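Workshop Notebook — Wrapping and Packing Bench
8 January 2026
Entry by D. Sheehan. Copies to N. Sasaki and M. Hirano.

Purpose of the entry: to record the state of the plate-wrapping work at the resumption of the bench after the December closure, and to set down the procedure as it is currently followed, so that the Priltine order may be continued by any member of the workshop.

Materials. The bubble wrap in use is the clear small-bubble grade supplied by Dostska on the 500 mm roll. The previous roll from Grorham has been used up and will not be reordered. Its perforations tore unevenly, and a good deal of sheet was lost to trimming. The Dostska roll has no perforations and is cut by hand against the steel rule. Mr. Hirano has asked that the rule be returned to its hook after use and that the blade be retracted before it is set down. Both requests are reasonable and should be observed.

Sheet size. A square sheet is cut with enough margin for all four corners to meet at the center of the plate with an overlap. For the dinner plates the present allowance is satisfactory. For the side plates it is generous, and the surplus gathers into a lump on the underside, which then rocks when the plate is laid flat. Ms. Sasaki proposes a smaller sheet for the side plates. I agree, but would like the change held until the present batch is closed, so that one batch is not packed two ways.

Method. The sheet is laid bubble side up. The plate goes face down at the center. Near corner first, then far corner, then left and right. One strip of tape across the final fold; a second strip only if the first does not hold. Tape is not to touch the glaze. Wrapped plates are set down singly and are not stacked until the carton is ready, when they go in on edge with a folded sheet between each pair.

Question outstanding from December: whether the bubbles should face in or out. Mr. Gilbert holds that they should face out on glazed ware, having seen faint rings left on a dark glaze after long storage. Mr. Vītola has always wrapped with the bubbles inward and reports no marks. The present instruction is inward. Two side plates from the seconds shelf, one wrapped each way, have been put aside in carton 21 and will be opened at the end of the quarter.

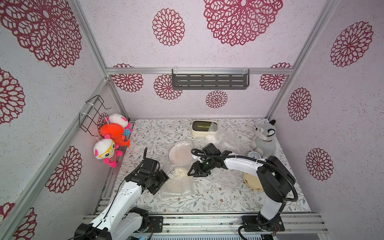 Wrapping enclosure, floral mat down. Two round plates in bubble wrap at left center; further sheet across the middle of the mat.

Remarks on the enclosure. The leafy mat is to remain in place for the time being. It was put down as a trial at the suggestion of Ms. Sasaki, who found that plates slid on the bare surface while the last corner was being folded. The slide is much reduced. The drawback is that clear wrap is harder to see against a printed pattern, and I twice picked up a sheet by the wrong edge. A plain mat of the same thickness has been requested from Meng under requisition 3790. No delivery date has been given.

The crimson flower prints on the walls are well liked and there is no proposal to alter them. The plush toys on the wire rack may also stay, provided that nothing is hung lower than at present. Loose items are not to be kept on the slotted shelf above the work.

Offcuts. Pieces large enough to cover a saucer are kept flat in the shallow tray. Anything smaller goes into the bag for void fill. The bag was full this morning and has been emptied into the carton store. Please do not put taped pieces in it; they cling to one another and have to be picked apart at packing.

Breakages: one side plate, chipped at the rim during unwrapping for inspection. The cause was a blade used to lift the tape. Tape should be peeled from the folded end, which is left turned under for that purpose. The plate has been moved to seconds and the count sheet corrected.

To do:
Trial of the smaller sheet for side plates, after the batch is closed (Sasaki).
Replacement blades for the cutter (Hirano).
Carton labels for Priltine — the old address is still on the printed stock (Gilbert).
Confirm with Mr. Vītola whether the bowls are to be wrapped singly or nested in pairs. His note of December says both.

D.S.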